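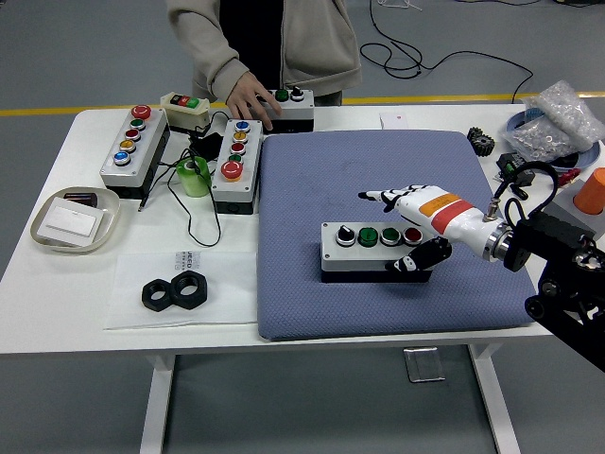 Notebook, button pressing study, Sendness bench
April, entry started 9:40

Purpose of this block: find out whether the contact-relative press transfers to stations the policy has not been trained on, and whether the cushion changes anything. Ga-eun's position is that the cushion hides approach errors. Mine is that it only hides the height error. We agreed to settle it with data.

Method as run. The press is split into two stages. Stage one brings the index fingertip over the chosen control, using the head view only. Stage two lowers the hand along the surface normal until the estimated fingertip force crosses a threshold, then holds and retracts. Stage two does not look at the image at all. The split was Noémie's suggestion after the single-stage version kept sliding off the bezels.

Training set is 3,817 presses, cut down from 4,000. The ones removed had missing force readings or a label that didn't match the control pressed. Áine went through the labels by hand and I checked a sample of her rejects. I would have kept a few of them, but not enough to argue over.

Stations on the bench:
- four-control station, on the cushion. Selector, green, green with silver ring, red, left to right.
- two five-control stations to the left. Same five colours, both with the big red mushroom head, but the colour order differs. Keep these as a pair for the instruction tests.
- grey and black box at the back, selector and green only. Held out.
- small cream box with the rocker switches. Not in scope for this block. Leave it on the table as clutter.

Note on clutter: the gear, the bag of small parts, the two hex nuts on their sheet of paper and the tape-like green cylinder all stay out during runs. The training presses were taken with a busy table and I don't want to change that now. Please do not tidy between conditions.

Results, cushion condition. Ten presses per control on the four-control station gave the following.

Selector: not pressed, excluded from scoring. It turns, and we have no turning primitive.
Green: 10 of 10.
Green with silver ring: 10 of 10.
Red: 7 of 10. All three misses landed on the top plate short of the button.

The red misses look like a thumb problem. When the hand is set over the far right of the station the thumb ends up low near the front corner, and if it touches the housing first the force estimate rises and stage two stops early. The log agrees: in all three cases the force came up while the fingertip was still high. The threshold is doing what we told it to do. It can't tell which digit is in contact.

Two options. Either tuck the thumb further before stage two, or gate the threshold on the index joint torque alone. Katsuhiko prefers the second because it does not depend on the housing shape. I tried the first because it was quicker. With the thumb tucked, red went to 10 of 10, but I now have a hand pose that wasn't in the training data, so the result is not clean. Recorded, not counted.

Bare table condition, same station, original thumb pose. Green and ringed green unchanged. Red 6 of 10. So the cushion is not hiding the thumb contact, or not by much. Peak force on the bare table was higher on every press, as expected. On height error I put a deliberate offset into the station height and repeated: the cushion version absorbed it and the bare version tripped the overload stop 14 times across the sweep. Ga-eun is right that the cushion flatters us. I still say it's only height — lateral offset gave the same misses in both conditions.

Instruction test on the paired stations. Instruction by colour worked on both. Instruction by position ("second from the front") was poor, and the failures were mostly the right colour from the other station's order. My reading is that the model has tied position words to one layout. Needs a proper split by layout before I put that in the Thepsuriya report.

Held-out box: not finished. Green press only, stopped early when the wrist cable connector gave an intermittent fault at full reach. Reseated it, fault did not come back, but I discarded the partial set.

To do:
1. Index-only torque gating, then rerun red in both conditions.
2. Ask Gwendolyn if Nendside can lend a third five-control station with another colour order.
3. Repeat the held-out box from the start.
4. Write the height offset sweep up as a separate table, bare and cushion side by side.

Stopped 16:15.

Comments (4)

Ga-eun Seo
Was the lateral offset applied in both directions? If it was only toward the thumb side I don't accept "same misses" yet.

Katsuhiko Onishi
Gating branch is up. Index torque is noisy below the old threshold, so start a bit higher than you think.

Áine Ní Chonaill
The colour order point matches something in the labels. Most of the position instructions came from one annotator and one station. I'll pull the split.

Gwendolyn Tran
Nendside say yes to the loan, mushroom head in the middle on theirs. Will that do?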